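Bread Basket and Table Linen Check: A Walk-Through for Home Bakers and Small Bake Tables

Posted Wednesday, May 3, 2023 | 84 shares | 8 comments
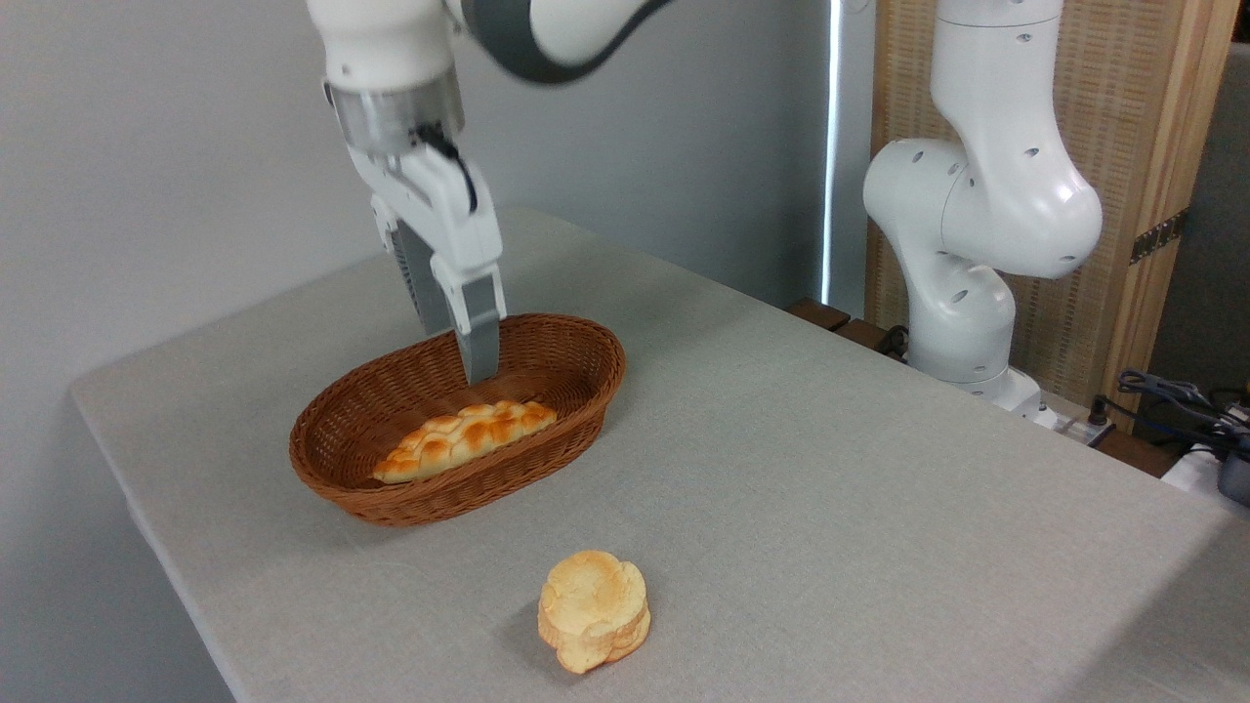 Filed under: CHECKLISTS / Serving & Display

I love a braided loaf in a woven basket! It makes any table look like a party, and it takes hardly any work to keep safe and clean. I run this check before every bake table at the Grodberg hall, and I've added my comments under each item from the last time through. Copy it, scribble on it, change what you need.

THE BASKET

[ ] Run a dry hand around the rim and the inside. Any broken ends?
Comment: Passed. I go around twice, once each way, and the second lap often finds a splinter the first one missed. Snip it flush with nail scissors.

[ ] Turn it over and tap. Crumbs, dust, anything living?
Comment: A few old crumbs came out. A soft, dry pastry brush gets between the strands beautifully. Go with the weave.

[ ] Smell it.
Comment: Fine. A musty basket goes outside in the shade for a day, and if it still smells after that, it's a yarn basket now.

[ ] Does it sit flat and stay put when you nudge the side?
Comment: Passed. Shallow ovals are my favorite for this — a long loaf can lie on the diagonal and people can reach it from either side.

THE BREAD

[ ] Fully cooled before it goes in?
Comment: Yes. Give a braid at least an hour on the rack. Warm bread in a basket gets a damp bottom, and then so does the basket.

[ ] Look down into the creases of the braid. Pale is fine, doughy is a fail.
Comment: Passed. I love that contrast between a dark shiny ridge and a creamy crease! If you're unsure, check the middle with a thermometer before you cool it, or cut the first slice yourself in the kitchen.

[ ] One loaf to a basket?
Comment: Yes. Two rub the glaze off each other.

[ ] Allergen card written and standing up? (Egg, milk, wheat, seeds if you used them.)
Comment: FAILED at first. I left the cards in the car. Fixed before doors.

THE SMALL STUFF

[ ] Scalloped rounds stacked low and level?
Comment: Passed. A little stack looks so pretty with all those wavy edges lined up. Keep it short enough that taking the top one doesn't topple the rest.

[ ] Is the surface under them clean enough to eat from?
Comment: For our own family table I'll set them right on a fresh cloth. For the public they go on a plate, with tongs.

[ ] Clear space between the stack and the basket?
Comment: Passed. I like a hand's width or more, so sleeves don't drag across the loaf.

THE CLOTH

[ ] Washed since last use, no scented softener?
Comment: Yes. Bread picks up perfume faster than you'd think.

[ ] Overhang short of the chair seats, and nothing trailing where feet go?
Comment: Redone. One side hung a good 14 inches and a toddler could have had the lot. I pulled it back to 8.

[ ] Smooth under the basket?
Comment: Passed. Light gray is a great color for this job, by the way. Toasted crusts look wonderful on it and you can still spot a spill.

Next check: before the Ogura Street bake table, later in May.

COMMENTS (showing 4 of 8)

crumbsandall
The second lap around the rim got me a splinter I'd missed for months. Thank you!

ryeguy_fovitz
Do you ever line the basket? We use a plain cotton napkin at the Fovitz market and just swap it when it gets crumby.

Reply from author
I do for seeded loaves! Poppy seeds get into the weave and stay there forever.

StalovBakeTable
Printed this for our Stalov group. We added a line for "knife stored with blade covered" under The Bread.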